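**From:** Kazimiera Wysocka
**To:** Bodeldale Interfaith Calendar list
**Date:** March 1, 2019
**Subject:** Re: Holy day accommodations at the school district - draft wording

Hi all,

I read the whole draft last night and then read it again with my coffee this morning, and I'm so pleased with where it's going! Replies are under the quoted bits. Sorry for the length, I got going and couldn't stop.

> On the draft: I kept the section on excused absences short. A student
> may be absent for a religious observance on written notice from a
> parent, and the absence doesn't count toward the attendance total. I
> left out any list of holidays. Several people asked for one and I'm
> still torn. A list helps the front office, but whoever is missing from
> it will be told no.

I'm with you on leaving it out. My own parish would be on any list anybody wrote, so it costs me nothing either way, but the Udar Street gurdwara families went through this with the old policy and it was miserable for them. The secretary had a printed sheet with 20 dates on it, and if your day wasn't there you got an unexcused mark and a phone call. One mother told me she started writing "family matter" on the notes instead. I'd hate for us to rebuild that sheet by accident.

What if the calendar goes out as a separate page, clearly marked as information for teachers planning tests and field trips? The Clukullow district does it that way and their wording is lovely, very plain. I can type up the relevant paragraph and send it if people want it (my scanner makes everything gray).

> Second thing is make-up work. Current language says "a reasonable
> time." The teachers I spoke with are fine with that but the parents
> are not. Could we put in an actual number of school days?

Yes please, a number! I'd go with 2 school days for each day missed, so a student who is out for one day isn't scrambling the next morning. It's easy to remember and easy to explain at the counter. I also think tests should be named separately from homework. A kid who is fasting all day and then sits an algebra test at the end of it is technically present, so nothing in the absence section covers her. Could we add a line saying a student may ask to move a test that falls on a day of observance, even when she comes to school?
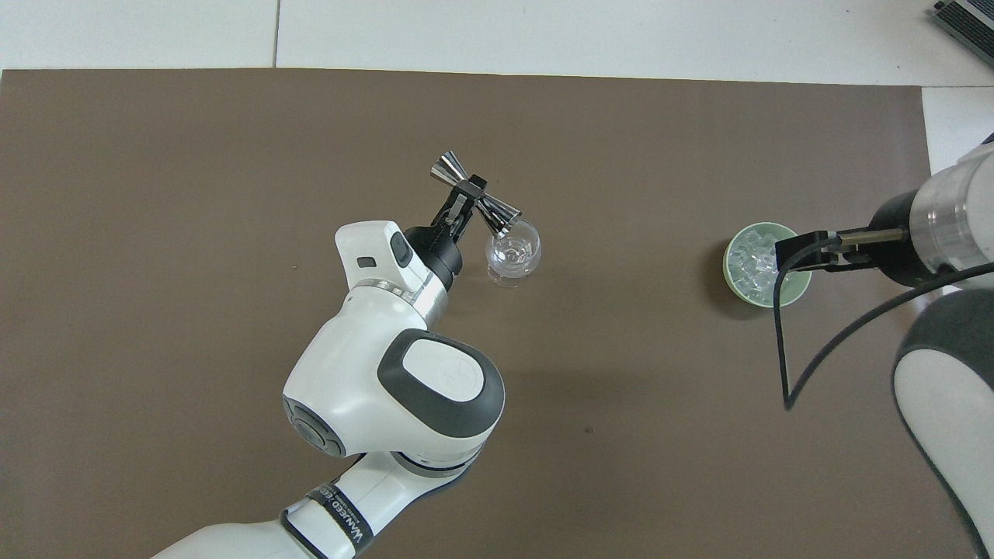
Does a family have to prove that the observance is required by their faith? Under the draft, a signed note from a parent is enough, and the school may not ask for a letter from clergy.

I'd put that in exactly those words, near the top. It came up at the Wasilewska Hall meeting more than anything else, and I counted the comment cards afterward: 63 cards, and 37 of them mentioned letters from clergy. Some traditions don't have clergy at all! And plenty of people who do have them aren't formal members anywhere, and they still keep the day.

> Last thing. Do we say anything about students who don't observe
> anything? I had one email asking why their kids don't get days off.

I loved that somebody asked. I think the policy should say "religious or comparable belief" the whole way through and leave it there. The same goes for the other direction, where a student shouldn't be pressed to join in a seasonal concert or a prayer at an assembly. The draft touches on that in the last section but it's a bit buried, and the heading ("Other") doesn't help it much. Could it be "Taking part in school events"?

A few small things I noticed while reading:

- Section 1 says "church" in one place where I think you mean "place of worship."
- "Excused" and "approved" are both used for the same kind of absence. I like "excused," as that's what's on the attendance form.
- Sunset! Many observances begin the evening before, so evening rehearsals and away games need a mention.
- Staff leave isn't in here. I assume that's on purpose and goes through the contract, but a sentence saying so would save us the question.

On timing, the board would like final wording well before the handbook is printed in August. I'm happy to merge everybody's comments into one copy if you send them to me directly, and I'll post the merged version to the list so people can see what changed. Please put your comments in the body of the email if you can - my machine does strange things to tracked changes.

Thank you for drafting this. It reads like it was written by someone who has stood at that front counter with a note in her hand.

Warmly,
Kazimiera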